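Arkbridge Housing Association to replace older toilets in 391 homes

Monday, December 6, 2021

Arkbridge Housing Association has confirmed that it will replace older, high-volume toilets in 391 of its homes, beginning in January. The work forms part of the association's water efficiency programme and will be carried out at no charge to tenants.

The decision follows a trial at Chisholm Court, where 12 flats were fitted with dual-flush cisterns in the spring. Meter readings were taken before and after the change, and the results were put to the Board at its November meeting. Members agreed to extend the work to all homes in which the existing toilet was installed before the last full bathroom programme.

Dorottya Veres, Head of Property Services, said the trial had given the association confidence to proceed.

"Tenants at Chisholm Court told us that the new toilets were quieter to refill and easier to keep clean," she said. "Those with a water meter have also seen a change in their bills. We are grateful to them for their patience while the work was done, and for the comments they sent us afterwards. Several of those comments have altered the way the main programme will be run."

One such change concerns notice periods. During the trial, tenants were given five days' notice of an appointment. Under the main programme each household will receive a letter at least two weeks beforehand, followed by a telephone call or text message on the working day before the visit. Tenants who need a different date may ask for one without giving a reason.

Which homes are included

The programme covers homes on the Lotska Road estate, the flats above the shops in Mill Parade, and the remaining flats at Chisholm Court. A further 26 homes in the sheltered scheme at Priory Gardens will be included once a separate survey of the pipework there has been completed. The survey is expected to report before the end of the winter.

Homes which have had a new bathroom under the association's planned works are not included, as the toilets fitted at that time already meet the current standard. Leaseholders are responsible for their own bathroom fittings and will not be contacted, although they may ask the contractor for a private quotation if they wish. Any such arrangement would be between the leaseholder and the contractor, and the association would take no part in it.

Tenants who are unsure whether their home is included can check with the Customer Services team from the week beginning after the New Year bank holiday. A list of addresses will also be displayed in the Lotska Road office and in the entrance hall of each block.

What the work involves

The work has been awarded to Diltus, which already carries out heating and plumbing repairs for the association. Each installation is expected to take half a day. The water supply to the home will be turned off for part of that time, and tenants are advised to fill a kettle and a jug before the plumber arrives.

The old pan, cistern and seat will be removed and taken away on the same day. A new close-coupled toilet with a dual-flush cistern and a soft-closing seat will then be fitted and tested. Where the floor covering beneath the old pan is damaged or does not meet the new one, Diltus will make good the area with a matching or similar material. Tenants who have laid their own flooring should mention this when the appointment is made, so that the plumber can discuss it with them before starting.

The association asks that the bathroom be cleared of loose items such as mats, bins and toiletries before the appointment. Tenants who would find this difficult should tell Customer Services, and help will be arranged.

All Diltus staff carry identification showing a photograph and the name of the company. Tenants should ask to see it before allowing anyone into their home. No payment will be requested at the door for any part of the work.

Raised seats, frames and other adaptations

Irén Medve, Occupational Therapy Liaison Officer, has asked tenants who use a raised seat, a grab rail or a toilet frame to make contact before their appointment. The new pans are slightly different in height from some of the older models, and equipment which fitted the old toilet may need to be adjusted or exchanged.

"A small difference in height can matter a great deal to someone with a painful hip or knee," she said. "We would much prefer to hear from people beforehand, so that the right seat is in the van on the day. A taller pan can be supplied where it is needed, and there is no need for a doctor's letter."

Tenants with a bathroom which has been fully adapted will be visited in advance by Mrs Medve or a member of her team. Homes with only one toilet where a resident has a medical condition requiring frequent use will be given the first appointment of the morning, and the plumber will not leave until the new toilet is working.

Advice on saving water

The association is also reminding tenants that a slow leak from the cistern into the pan is a common cause of wasted water and is easily missed. Such leaks can be reported at any time as an ordinary repair, whether or not the home is included in the programme.

A simple check can be made last thing at night. Dry the back of the pan with toilet paper, lay a fresh dry sheet against it, and leave the toilet unused until the morning. If the sheet is wet or torn when it is looked at again, the cistern is probably leaking. The check is best made with the lid up and the bathroom light on, so that the whole of the inside of the bowl can be seen.
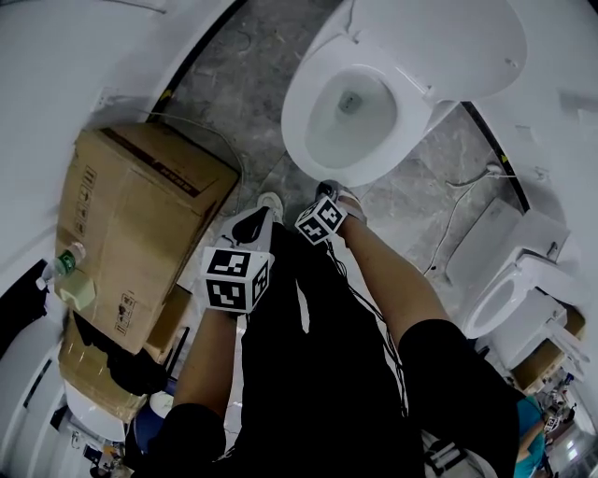 Reporting a problem

Leaks, blockages and faulty flushes should be reported to the repairs line in the usual way. A toilet which cannot be used will be treated as an emergency where it is the only one in the home, and a plumber will attend within 24 hours. Other faults will be given an appointment at a time agreed with the tenant.

Tenants are asked not to place wipes, cotton wool, cooking fat or nappies in the toilet. This includes wipes sold as flushable. Blockages in the shared drains at Mill Parade led to repeated call-outs during the past year, and the cost of clearing them is met from the same budget as other repairs. Pranab Dewan, Repairs Manager, said that the position had improved since bins were offered to each household in the block, and that the same offer would be made to tenants on the Lotska Road estate.

Tenants' views

The Tenants' Panel was consulted on the programme in October and supported it. Its chair, Gyula Illés, said that members had asked for firm assurances about the condition in which bathrooms would be left.

"Most of us have had a job done at some time where the work itself was sound but the clearing up was poor," he said. "The Panel asked for a named person to telephone if anything was not right, and the association has agreed to that. We shall be looking at the survey returns every month while the work is going on."

The named contact will be Raluca Barbu, Resident Liaison Officer, who will visit a sample of homes after completion. Every household will also receive a short survey form with a prepaid envelope. Replies may be given by telephone for those who prefer it, and the form can be supplied in large print or in another language on request.

Drop-in sessions

The association will hold 2 drop-in sessions in January, at which tenants may see the new toilet and cistern, try the flush buttons and speak to staff from Diltus. The first will be held in the Lotska Road community room and the second in the residents' lounge at Chisholm Court. Dates and times will be given in the letter sent to each household — tenants who are not included in the programme are also welcome to attend. Both rooms have step-free access and parking for disabled visitors.

The Customer Services office will close at noon on Christmas Eve and will reopen after the New Year bank holiday. The emergency repairs line will remain open throughout.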